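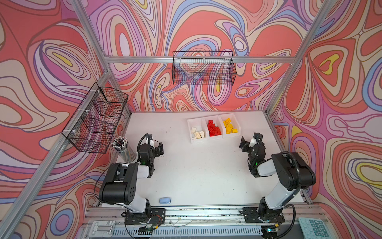 Sorting building bricks and desk odds and ends without buying a whole wall of drawers

I have read a lot of brick storage guides, and most of them end with a shopping list. You get a photo of 76 tiny labeled drawers and the suggestion that your life will improve once every hinge has its own home. I doubt it. I tried the drawer approach for one winter and spent more time putting bricks away than building anything.

What follows is a smaller method, good for a working handful of bricks plus the pencils and erasers that always end up on the same table. It won't handle a collection of 2000 pieces, and I'd be suspicious of anyone who says a tray can.

What you need

A divided tray, three compartments, plastic
Two wire mesh baskets, one of them with dividers if you can find it
Plastic clips for hanging a basket
A clear cup for pencils
A table you are willing to keep mostly bare

Mine came from all over. The baskets were sold under the name Varetden as part of a "modular lifestyle system," a phrase that should have put me off. They are wire baskets. They hold things. The extra connectors that went with them are still in the bag.

Step 1: Clear the table first

Take everything off, including the things you think belong there. Every guide says this and for once I agree. Wipe it down if you like, but don't expect a white top to look new again. I used the Pustar scuff remover that gets recommended everywhere and it did nothing for mine that a damp cloth hadn't already done.

Step 2: Sort by color, but only if you have a few bricks

Serious builders will tell you never to sort by color, because a small red plate disappears in a pile of red blocks. They are right about big collections. With a small pile you can see everything anyway, and color is the one system that a tired adult or a six-year-old will keep up.

White and cream go together in the left compartment. I know some people split them. Cream is often old white, and I can't tell the two apart under a lamp in the evening, so I stopped trying. Red goes in the middle and yellow on the right. Leave flat plates and taller blocks mixed within the color.

If you own a fourth color, you need a second tray or you need to give that color away. Don't start a "misc" compartment. I have had one, and by February it was the only compartment in use.

Step 3: Put the tray toward the back

Set it near the back wall, more or less in the middle, where you can reach it with either hand. Storage at the front eats the space you were going to build in. The tray should stay on the table. I've seen advice to store it on a shelf and bring it down for each session - try that for a week and see how many sessions you have.

Step 4: Hang the baskets

One goes on the back rail, the other on the side wall. Plastic clips are fine for light things. The packet I bought claimed 4 pounds per clip and I wouldn't trust them with half of that. Push each clip until it seats, then pull down on the basket harder than you think is polite. If it moves, do it again.

The divided basket should go on the side you reach with your weaker hand. Keep paper, instruction booklets and card in it. Do not put loose bricks in wire mesh. Small pieces find the gaps.

Step 5: Stand the pencils in a clear cup

Back corner, out of elbow range. Clear matters more than I expected, and I went in thinking it was a styling choice. You can spot the stub at the bottom that needs throwing out. Points up or ends up, I don't care, and mine are usually a mixture. If the cup is so full that pulling out one pencil brings three more, take some out.

Step 6: Decide about the eraser

No tidy answer from me. An eraser is too small for the baskets and vanishes under the pencils if you drop it in the cup. Mansa Amegashie, who wrote to me after the last storage post, glues a bottle cap to her table in Ostgate and keeps hers in that. I leave mine near the front and put up with it. A pale blue one at least shows up against white, if only just.

Step 7: Check it after two weeks

Look at the tray. If the colors have drifted together, the system is too fussy for your household and one big bowl will serve you better. If a basket is still empty, take it down. Mine took 16 minutes to put up and a lot less to remove, and an empty basket only collects things you meant to deal with.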